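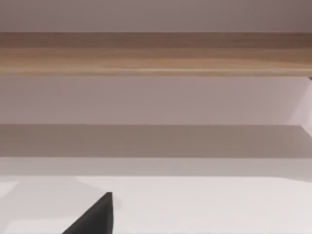

The Kollutbridge Public Library will change its borrowing rules in August. The changes follow a review of lending at the main building and at the Flodholm branch, where demand for evening hours and longer loans has grown.

Under the new rules, books may be kept for 4 weeks and renewed once, provided no other reader has placed a hold. The limit on items per card rises to 50. Films and music remain on a one-week loan and may not be renewed.

Overdue fines on children's books will end on the same date. Fines already owed on these books will be removed from 491 accounts, and cardholders need take no action. Charges for lost or badly damaged items remain in force — the full schedule is posted at both front desks.
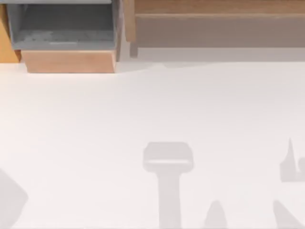 **Will books borrowed before August follow the new rules?**

They will keep the due date given at checkout, and any renewal made after the change will run for the longer period.

Holds may be collected at either building. Readers in Zemerby who use the Tawhiri van service should choose their stop when placing a request, as the van no longer carries unassigned items. Holds not collected within one week will pass to the next reader on the list.

Large-print copies of the rules are available on request. Questions about an account should be brought to the front desk with a current library card.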